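Jerurbridge Two-Arm Table Kit – Set-up Guide
Section 3: First plate exercise

Rev. November 2022. Replaces the July sheet, throw that one out. Changes by P. Bandara, checked by M. Mahmoud.

Do Section 2 first (arm bolting, power, e-stop test). If the e-stop test failed or got skipped, stop here and go back.

Before you start
Arms parked, grippers open. Controller on, light steady. Both wrist cameras and the head camera showing live in Werport. If one tile is gray, reseat that camera's plug at the controller end, then restart Werport. Don't hot-swap at the wrist end.

CAUTION: Hands off the table once the arms are enabled. Both arms, even if you are only driving one. The parked one still holds torque and will move if somebody hits Home.

CAUTION: Check cable slack before every session. Run each arm slowly through its full reach and watch the cable the whole way. Tight anywhere – disable, re-clip, try again.

3.1 Lay out the table

1. Wipe the tabletop. Crumbs and dust mess with the table height check.
2. Plate in the middle, between the grippers. Shallow one with a raised rim. Solid color, not white, or the rim gets lost against the table.
3. Put one soft item within reach of the left arm. Folded or rolled cloth is fine, so is play food. Nothing wet.
4. Add an object or two you do NOT want moved. A mug at the back, something small and round beside the plate. Keep them clear of the mounting holes.
5. In Werport choose Tables > Check height. Wait for the beep. Takes a while the first time.

Note: mug handles catch on the fingers. Turn the handle whichever way you like for viewing but keep the mug out of the left arm's return path.

3.2 Set the grip

1. Select Left arm > Grip.
2. Opening: 27 mm for a rolled cloth. Wider for anything puffy, go by eye.
3. Force: 2 to start. Level 3 if the item slips. Higher levels are for hard parts, dont use them on soft stuff.
4. Close on the item once, by hand control, and lift a little. Hold. If it sags out one side, put it down and grip nearer the middle.
5. Save as a preset. Unsaved settings are lost at power off!

3.3 Place on the plate

1. Bring the left gripper over the plate, slow mode.
2. Stop above the rim. Look at the head view – item should be over the flat part, some overhang is ok.
3. Switch to the wrist view for the last bit. The head view hides half the plate behind the gripper.
4. Lower until the item touches the plate. Not the fingertips, the item.
5. Open, back off straight up. No sideways moves until you are clear of the rim.

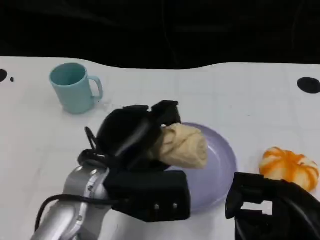
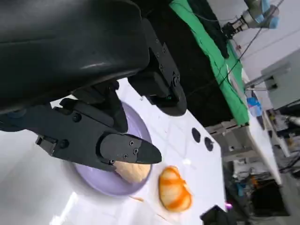

Fig. 3-1. Plate exercise. First picture: head view, soft item held over the plate. Second picture: wrist view, fingertip down on the item in the plate.

Keep the right gripper parked low and to the side for this one. It comes into play in Section 4.

3.4 If it goes wrong

Code 566 on the controller – fingertip load too high. Usually you went down too far. Press Release, raise the arm by hand control, clear the code, repeat the height check.

Item sticks to the finger pad. Wipe the pad with a dry cloth. No alcohol, it takes the surface off.

Plate slides. Non-slip dot under it, one is in the spares bag. Still slides, you are coming in at an angle. Fix the approach in Werport under Left arm > Aproach.

Glare in the wrist view. White table, strong overhead light, expect some. Turn exposure down a step or move the lamp. Leave the head camera on auto.

Fingertip screws work loose with use. Check after each session, snug only – they go into plastic and strip easy. Spare pads: order from Hrynyshyn, give the kit serial.

3.5 Finish

1. Home both arms.
2. Disable, wait for the click.
3. Clear the table.
4. Export the session log if you want support to look at it. Without a log the Trenuvmont desk can't do much.

Next: Section 4, handing over from left to right.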